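The number everyone at Nullstead wants you to hear is 298. That is how many household tasks the lab says its two-armed system has learned from human demonstrations, and it comes up early in any conversation.

I asked what "learned" means. Marjan Shirazi, who runs the evaluation side, was more careful than the press release. A task counts once the arms finish it 2 times in a row on the same table, with the same objects. Move the dish rack a hand's width and the count starts over. That rule is in the paper, in a footnote.

The method, called Iltero, trains one policy on everything at once – cups, cloths, cutting boards – in the hope that skill at one job leaks into the next. Maybe it does. The paper compares it with a single older baseline, and that baseline was trained on far less data. Peadar Costello, a roboticist at Horgan who reviewed an early draft, told me he asked for a fairer match and is still waiting. "I'd like to see it in a kitchen they haven't visited," he said.

Shirazi doesn't argue with him. She says tests in strangers' homes are planned for July, and that she expects the success rate to drop. By how much, she wouldn't guess.

I watched for most of an afternoon. Cups are a good choice for a demo: light, cheap and easy to reset by hand after a miss. They are also among the easier things in a kitchen, and I left wanting to see a greasy pan.

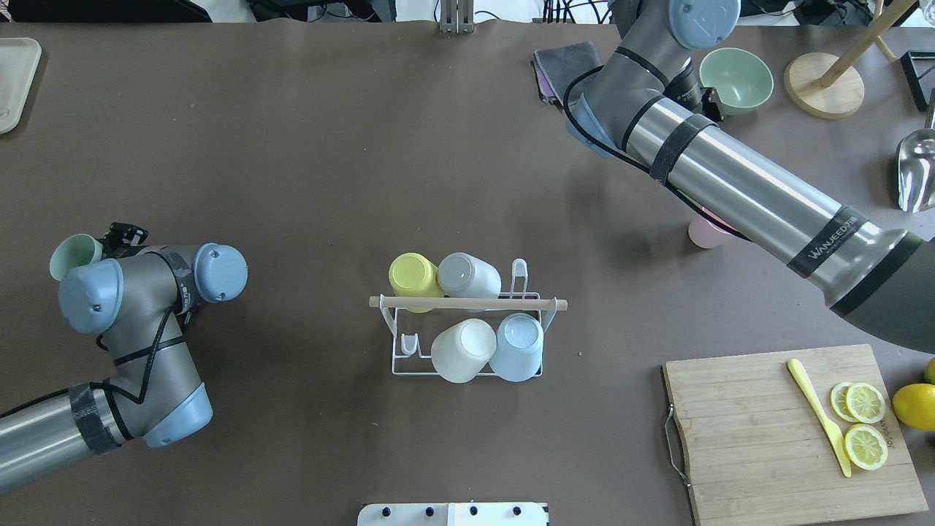
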